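About Stimo

Stimo makes weathering pigments, enamel washes and resin base kits for scale modelers. Most of the range is meant for military vehicles in 1/35 and 1/48, with a smaller line for railroad rolling stock. Everything is ground, mixed and bottled in our own shop in Drilstead.

The company started as a mail-order list of 18 dry pigments, sold in screw-top jars with typed labels. The original colors are still in the catalog under their first numbers. Where a raw material has been dropped by its supplier, the replacement is matched against a retained jar of the old stock, on bare plastic and over a matte varnish, and the change is noted on the product page.

How the pigments are made

Each color is dry-ground, sieved and then tumbled with a small amount of chalk filler. The finer grades go through the sieve twice. No binder is added to the powder, so it can be brushed on dry, set with mineral spirits or mixed into a paste with acrylic resin. We recommend testing any fixer on scrap first. Some alcohol-based fixers darken the pale dust shades by a full step, and the effect does not reverse when the surface dries.

Batch numbers are printed on the base of the jar. A sample of every batch is kept for 42 months. 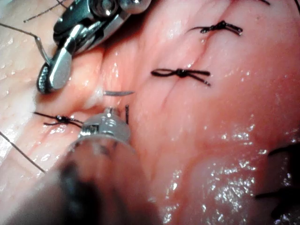
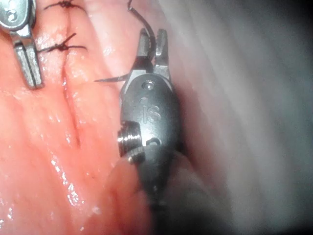

The Turelow line

Turelow is our enamel range: washes, filters and streaking fluids. The washes are thinned at the factory and should not need further thinning for panel lines. They should go over a gloss or satin coat that has cured overnight. Filters are much weaker and are meant for large flat areas such as turret sides and engine decks. Streaking fluids stay workable for longer, and can be pulled down with a clean flat brush dampened in enamel thinner.

Turelow bottles are filled to 30 ml with a steel mixing ball inside. Shake until the ball moves freely — pigment settles hard in the dark browns, and the first few drops from an unshaken bottle are mostly solvent.

Mekonnen bases

The Mekonnen bases joined the catalog later. They are cast in gray resin and cover paved roads, plowed ground, river banks and rail crossings. Wash the castings in warm water and dish soap before priming. Small bubbles on the underside are normal and are not grounds for a return.

Orders and contact

The full catalog now runs to 680 items, including brushes and empty jars. Orders received before 2 p.m. go out the same working day. Enamels ship by ground only. Shops wanting a trade account should write to the Drilstead address with a copy of their resale certificate.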